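Clusia county courthouse, open day, November. Got there late – parking is a joke – and the line for the courtroom tour was already out the door. They let in 33 at a time. I made the third group.

First stop, the records room. Shelves of old livestock cases, stray bulls mostly, one goat that ate a will. Clerk was I-seul Son, talks fast, knows her stuff.
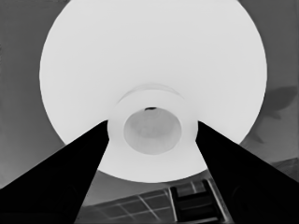 Then down to the animal evidence office, which I'd come for. Last year they handled 46 animals seized in cruelty and fighting cases. Dogs, roosters, a pony. Most wait it out at the Brellby shelter until a judge signs off.

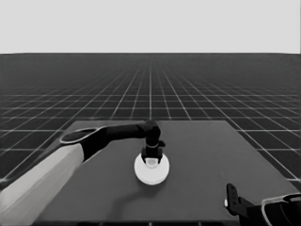

Does the animal ever have to appear in court? Very rarely, photos and a vet's report are usualy enough.

Mock trial at 2 pm in the big courtroom. State v. the owner of a dog named Bravo, who bit a mailman. Seats 200, people standing at the back. Jury of school kids, guilty in nine minutes, $54 fine.
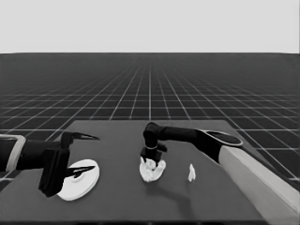
Walid Smadi thought the fine was to low and told the judge so on the way out. She laughed. Coffee was gone by then. Bus back to Stonier at four, just made it.

Contact us | © Stonier Notes | Back to top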